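I bought the Hironico home projector in February, after the theater near me shut its smaller screen and started charging more for the big one. The box promises "true cinema at home." I have read that line on a lot of boxes.

Setup took 11 minutes, most of it spent on the focus ring, which is stiff and then suddenly isn't. The picture is decent in a dark room. I ran an old black-and-white western first, and the night scenes held up better than I expected, with some gray where there should be black. Color films look fine until somebody wears red. Reds go orange on the default setting, and the "Film" setting fixes that by making everybody's face look tired.

The sound is poor. There are 2 speakers in the case and they both point at the back wall. I plugged in a cheap Haugen bar and left it plugged in.

Then there's the lamp. Hironico rates it at 1000 hours in bright mode, and you will want bright mode, so count on buying another one. The seller, Ukcombe, had no spares when I asked and couldn't tell me when they would.

The fan is the real trouble. You stop hearing it during a car chase, but in a quiet drama it's like watching next to a refrigerator. I moved the projector to a shelf six feet behind the couch, and that helped a little.
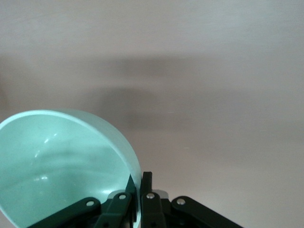
*Page last changed: October 4, 2020*

Would I buy it again? At the sale price, maybe. At full price I'd look at the smaller Hillus first — it's dimmer on paper, but the one I tried at a friend's place was quieter and had its reds right out of the box. Skip the Hironico screen they try to sell you with it. Mine came with a crease down the left side, and a painted wall works just as well.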